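Grevurum Two-Arm Cell: finger pad service notice and replacement kit 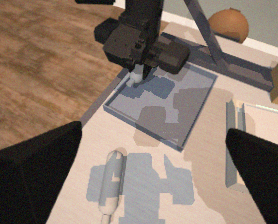

3 min read

The Grevurum is a two-arm tabletop cell for sorting and traying small parts. It is sold with the Clellia simulation package, so a job can be run on screen before it goes to the bench. This page covers the finger pad fault reported in January, the kit that fixes it, and what to do until the kit is fitted.

The fault

Units with finger pads from batch 238 can lose grip while holding a part over a tray. The adhesive under the pad creeps sideways under load. The controller still reads full closing force, so no alarm is raised and the arm carries on as if the part were held.

Our first report came from the Ellery packing site, where an arm let go of a glass vial above a tray. The vial broke and the second arm moved in on schedule. An operator reached for the glass and was struck on the wrist. She was bruised and went back to work on the Thursday. The light curtain had been muted for cleaning, and the muting had not timed out.

That makes two problems, and the kit deals with both.

What the simulation does not show

Clellia models the pad as fixed to the finger. A held part will stay put in simulation on a job that drops it on the bench, so a clean run on screen does not clear a machine with affected pads. "We ran the Ellery job in simulation all afternoon and it never dropped a thing," says Wiremu Merrick from our service team. "You have to check the pads by hand."

Until the kit is fitted

Stop using the cell for glass or any part over 75 grams. Keep both arms powered down whenever someone is reaching over the table. Do not mute the light curtain for cleaning - use the isolator and lock it off.

To check a pad, isolate the cell and push the pad sideways with your thumb. If it moves at all, take the arm out of service.

Kit contents

4 finger pads, mechanically keyed
Screws and thread locker
Firmware update with a 14 second limit on curtain muting
Printed fitting sheet

The kit is free for affected units, and fitting does not require recalibration. Older Mestoline grippers use a different finger and are not affected. If you have mixed grippers on one cell, send us both serial numbers and Ute Stöcker in spares will confirm which parts you need.

Contact spares and service | © Grevurum | Back to top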